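From: Orla Ó Flaithearta
To: Stavholm Linen & Laundry list
Date: February 2020
Subject: Re: [stavholm-linen] Switching the breakfast room to cloth napkins

Cillian Noonan wrote:

> We run a breakfast room with 23 seats and go through a lot of paper. I want to move to cloth before the season starts. How many do I need to buy, how do you wash out egg, and is it worth ironing them? I also can't decide between plain white and something with a print on it. My sister thinks prints look cheap.
>
> Cillian

Cillian,

We changed over at Codberg in September, so I can tell you what we did and what I would change.

**How many.** We bought 400, which was too many for a room of our size. Most of them are still in the box. You need enough for today, enough for the wash, and enough for the shelf. Add a few for the ones that walk off in coat pockets. Get them all from the same batch if you can. Our second order from Brulel came up slightly smaller than the first and the two don't stack well.

**Plain or print.** Your sister may be right for dinner. For breakfast I like a print. It hides a faint stain, and children will use one if there's something on it to look at. Ours are cream with fried eggs and flowers on them.
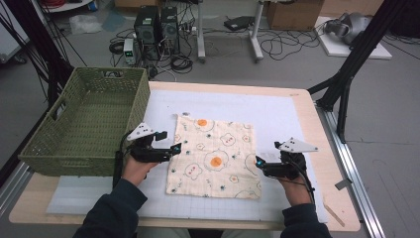
*Cream napkin with the fried egg print, laid flat.*

If you go with a print, ask for a sample and wash it hard before you order. The first sample we had from another supplier lost its outlines after a few hot washes.

**Washing.** This is our routine:

1. Shake them out over the bin. Crumbs in the drum end up on everything else.
2. Scrape off egg with the back of a knife and soak in cold water with a spoonful of washing soda. Never start with hot water. It sets the egg and you won't get it out.
3. Wash warm, with no softener. Softener makes them slide off your lap and they stop soaking anything up.

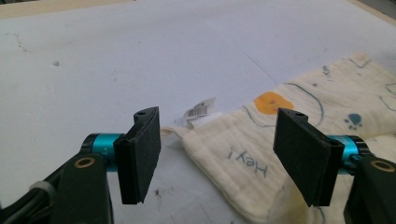 4. Hang them by the hem, or tumble on low and take them out while they are still a bit damp. Leave them in until they are bone dry and the hems curl.

**Ironing.** We gave it up. A thin muslin type of cloth is meant to be a little crinkled, and by the time a guest has sat down you can't tell. Smooth each one with your hand while it is damp and fold it in quarters. If you buy a heavier linen you will have to iron, so add that to your hours.

The list's own care sheet covers cloth weights as well. I've copied the part that applies, since the link in the archive is dead.

### Care sheet, section 2: soft weaves
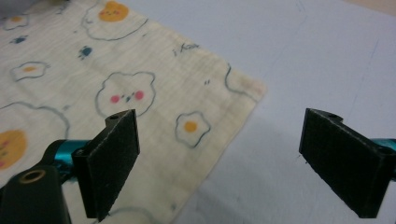

*Last changed: September, by Bláthnaid Nic Giolla*

Soft weaves shrink more than flat ones, mostly in the first wash. Wash new stock once before it goes out. Expect some pull on the corners and square them up by hand before folding. Do not use chlorine bleach on cream cloth, as it goes patchy. For grease, rub in dish soap and leave it overnight. For jam, rinse from the back of the cloth.

Retire a napkin when the hem opens or the middle gets thin. Old ones make good polishing cloths.

(End of care sheet.)

There was also a short piece by Ivan Horobets in the newsletter on printed cloth in small guest houses. He found that guests asked where to buy them, and he now keeps a few for sale at the desk.

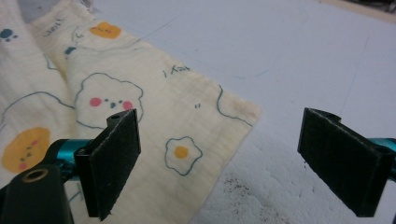

Stavholm Newsletter, no. 908

I haven't tried selling ours. Gearóid Hanrahan has the back numbers if you want to read the whole thing.

Let me know which supplier you settle on. If you want to take some of our spare ones, I can post a bundle and you can pay me what we paid.

Orla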